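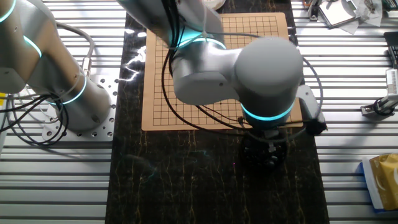 The Piltau Go Club will move its Tuesday evening sessions to the ground floor of the former Kuipers furniture store in February, ending a two-year stay in the back of the public library.

The club signed a lease on the space last month. Rent is $457 a month, which includes heat and use of the parking lot after 6 p.m. Members voted to raise yearly dues from $75 to $90 to cover the difference. Students will still play for free.

Club president Maarten Martens said the library had been a good home but closed too early for long games.

"A serious game on a full board can go three hours," Martens said. "We were putting stones away at 8:30 with half the board still open. People were writing down positions and finishing at somebody's house."

The new room can stay open until 11 p.m. on club nights. It has space for a row of playing tables, a teaching corner by the front window and a shelf for the club's books, many of which have been in boxes since the last move.

Go is played by two people who take turns placing black and white stones on the points where the lines of the board cross. Each player tries to surround more territory than the other. The standard board has 19 lines in each direction. Beginners often start on a smaller one with nine lines, where a game can be over in 20 minutes.

The club raised $1,505 at its fall sale and tournament, and most of that has been set aside for equipment. Martens said the first order will be for wood-colored boards with printed grids, to replace folding ones that no longer lie flat. New bowls and stones will follow in the spring. The old sets will be offered to the Dutent middle school, where two club members teach an after-school class.

Lighting was one of the first things members asked about when they toured the building. The old store fixtures threw glare on the boards, and the landlord has agreed to replace them before the move.

The first night in the new space will be open to the public, with doors opening at 6:30 p.m. Club members will give a short lesson on the rules at 7, followed by casual games. Visitors don't need to bring anything or sign up ahead of time.

A small tournament is planned for later in the month. The name, the Tristisis Cup, is carried over from the club's earlier years, when it met in the cafe of that name. Entry is $10, and the field will be split into two groups by rank. Players without a rank can enter the lower group.

The former Kuipers store is at 99 Mill Street. The entrance is on the side of the building, next to the loading dock. A ramp is available at the front door, which will be unlocked on request.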